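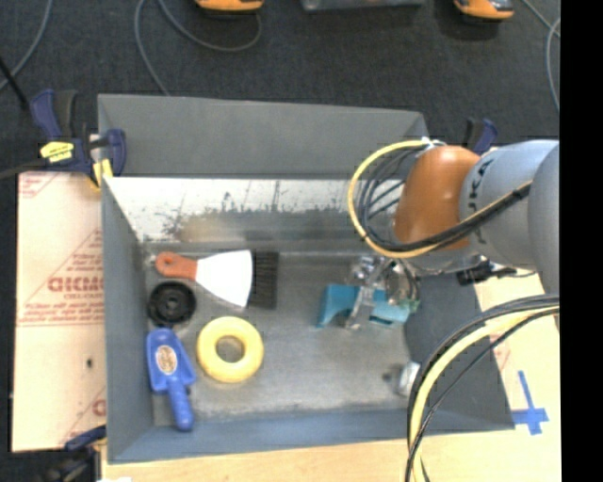 A short, wide brush with a reddish-orange handle and black bristles.

Kulteo Narkero wallpaper steamer: long-term review

By Mervyn Goodall

The back bedroom of our house in Birkett Road had been papered by at least four separate generations, none of whom believed in taking anything off first. On top was a beige stripe. Under the beige stripe was a brown trellis, under the trellis a sort of autumnal explosion, and under that a small blue flower I would have been quite happy to live with if it hadn't been glued to the plaster with what I can only assume was porridge.

I had put off doing anything about it for years. My method up to then was a bucket of warm water, a sponge and resentment, which had cleared a patch the size of a tea tray beside the door. Visitors assumed it was damp. In June I gave in and bought a steamer.

The Narkero cost me £33 from the hardware shop in Pliltstead, the one with the paraffin smell and the wheelbarrows chained together outside. There was a dearer model on the shelf above with a digital display. I asked the man what the display displayed and he said "that it's on". I bought the cheaper one.

What you get

A tank, roughly bread-bin shaped, with a carrying handle on top. A hose. A flat plastic plate you hold against the wall. A smaller plate for awkward places. A scraper of such poor quality that I think it may have been put in to protect the other things from rattling. And a leaflet in which every picture shows a smiling man with dry sleeves.

I'll come back to the sleeves.

Setting up

Fill the tank, screw on the hose, plug it in, wait. The box promises steam "in minutes", which is true of most things if you're relaxed about it. Mine takes almost 12 from a cold start, a bit less if you fill it from the hot tap. The leaflet neither recommends nor forbids this, so make of it what you will.

The filler cap is the best-made part of the machine. It's chunky, it turns properly even with wet hands, and it has a safety catch that won't let go while there's pressure behind it. I tested this by mistake and was grateful.

The mains lead is too short. I know every review of every electrical item says so, and I'd love to be the one who broke with tradition, but from the only socket in our back bedroom it gets the tank as far as the end of the bed. The hose makes up some of the distance. For the window wall I had to run an extension lead in from the landing, and I spent that whole afternoon stepping over it with the exaggerated care of a heron.

How it does on actual walls

Well, mostly. The first press of the plate against the beige stripe was so satisfying I called my wife up to see. You hold it flat, count to whatever you fancy, slide it along, and follow behind with the scraper. The top layer came away in a long wet sheet and folded itself over my head.

The brown trellis was harder. It was one of those washable vinyl papers, and steam has about as much effect on vinyl as on a raincoat. You have to score it first. I did mine with an old scraper, dragging the corner across in crossed lines, and once the surface was broken the steam got in behind and it gave up. If your walls are vinyl, do the scoring for the whole room before you switch on. I did it a bit at a time with the machine puffing away beside me like a bored pony, and wasted most of a tank.

The autumnal explosion came off by itself, more or less. The blue flower did not. I steamed it, scraped it, steamed it again and said some things to it. In the end I found that a longer hold with the plate and then a stiff brush would lift the paste that the scraper only skated over. I now think a brush is as much use as the blade on really old paste. The bristles get into the dips, and old plaster is all dips. Don't use one you're fond of. Paste dries in the bristles like cement, and the brush is then good only for standing in a corner by itself.

Plaster

A warning, which the leaflet buries on its last page beneath the recycling symbols. Hold the plate still too long and you can lift the plaster. I had a chunk the size of a saucer come away over the skirting, with a noise like somebody biting toast. In fairness it was hollow before I got there; you could hear it if you knocked. But knock first. Go round the room tapping with a knuckle and put a pencil cross on anything that sounds like a cupboard door, then go gently over those bits or leave them to the sponge.

Ceilings

No.

All right, a little more than no. The small plate is meant for ceilings, chimney breasts and behind radiators, and behind radiators it's excellent. On the ceiling, gravity has its own views. Steam goes up, turns back into hot water and comes down the hose side of the plate, along your wrist, into your sleeve and out at the elbow. I tried rubber gloves with the cuffs folded back to make a gutter. The gutters filled. I tried a tea towel round the wrist, which worked until it was full as well and then simply held the hot water against me for longer. I lasted one strip of lining paper and then decided the ceiling had always looked fine.

The man in the leaflet is doing a ceiling. His cuffs are immaculate. I've come to dislike him.

Noise, smell and mess

It's quieter than a kettle until it boils and then it burbles. You can hear the radio over it. The smell isn't the machine's fault, but you should expect it: decades of paste, warmed through, smells like a school canteen that has been shut since the summer. Keep the window open and the door closed. I did it the other way round on the first day and my wife's coat carried it into work.

As for mess, lay a dust sheet, and then on top of it something you can throw away. Wet wallpaper dropped on a cloth sheet bonds to it overnight. I peeled mine off the following morning, so in effect I stripped the room and then I stripped the dust sheet. Bag the bits while they're soft.

Cleaning and storage

Empty it once it's cool. This sounds too obvious to print, but the drain hole is on the same side as the hose fitting and is easily mistaken for a moulding mark, so I left mine full for a week. What came out was the colour of weak tea. We have hard water here and the tank needs descaling more than I'd like; after both bedrooms the steam had gone thin and peevish. A dose of ordinary kettle descaler cured it. The leaflet says to use only Kulteo's own, which the shop in Pliltstead doesn't stock and had never heard of.

The hose won't coil. It has a shape it prefers, something like a question mark, and it returns to it at night. I've stopped trying to get everything back in the box and keep it on top of the wardrobe, where it frightens people.

Small complaints

The lid of the scraper's little pouch came off on day one. The "ready" light is green in theory, though in daylight it's anyone's guess. There's no water gauge, only a slot in the side that you're supposed to look through with the tank lit from behind, as if it were an egg. When it runs dry it cuts out with a click, which is reassuring, but you then have to let it cool before the cap will open, so each refill costs you a cup of tea. I put on weight doing the second bedroom.

Would I buy it again?

For one small room with one layer of ordinary paper, I'd borrow one. Somebody in your street has a steamer on top of a wardrobe. For a house like ours, with wallpaper you could date like tree rings, yes, I would, and I'd spend what I saved on the display model on a decent scraper, a couple of stiff brushes and a shirt with short sleeves.

Four stars for walls, 2 for ceilings, and that's me being kind about the ceilings. The hall is next. I've lifted a corner by the meter cupboard and there's an orange one under there with what look like onions on it.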